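Chapter 5
Seats That Come in Parts: Assembling a Simple Stool

In this chapter you will learn how a light household seat is put together and how it is taken apart again. The work looks easy, and in most homes it is done quickly and with little thought. For this reason we begin slowly. The first question is where the seat should lie while you work on the legs.
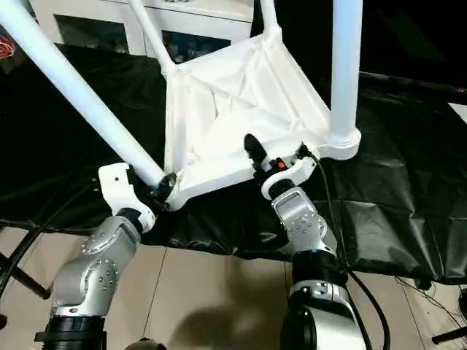
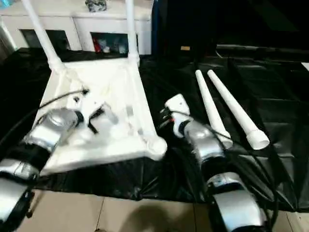 White seat, white tubular legs, black plastic sheet underneath.

Khrystyna-Mariia Zhuravel wrote to us after she had read the first edition of this chapter: I always built my stools standing up, with the seat held under one arm, and I pushed each leg in from below. It took me 15 minutes and my arm was tired. Now I lay the seat down first, and I would ask you to put this advice on the first page, before the names of the parts.

We have followed her wish. Lay the seat down before you take any leg in your hand. The floor carries the weight, and your hands are free for the joint.

5.1 The parts and their names

The seat is the part which carries the person. On many light stools it has a rim, and on its lower side there are ribs. Ribs are thin raised lines of material that make the seat stiff without making it heavy. At the corners are the sockets. A socket is an opening that receives the end of a leg. The place where leg and socket meet is called the joint, and most of this chapter concerns the joint.

The leg has an upper end, which enters the socket, and a lower end, which stands on the floor. Some legs are straight and others are a little wider at the top. If the ends are different, look at both before you begin. Students often put in the first leg upside down and notice it only at the third one.

5.2 Preparing the floor

Choose a free area that is larger than the stool. A hard floor can scratch a smooth seat, so spread a sheet or an old blanket on it. Plastic is easy to wipe, but it slides on tile. A blanket slides less and collects dust. Both are acceptable for the exercises in this book.

Put the legs to one side, all in the same direction. Keep small parts in a cup.

5.3 Fitting a leg

Hold the seat with one hand close to the socket. With the other hand bring the leg to the opening and keep it in line with the socket. Push gently until it stops, then turn it if your model has a turning joint. Do not use a hammer. When a leg does not enter, take it out, look into the socket for dirt, and try again.

Exercise 1. Fit 2 legs at opposite corners and test each joint with your hand. Write down which one moves more.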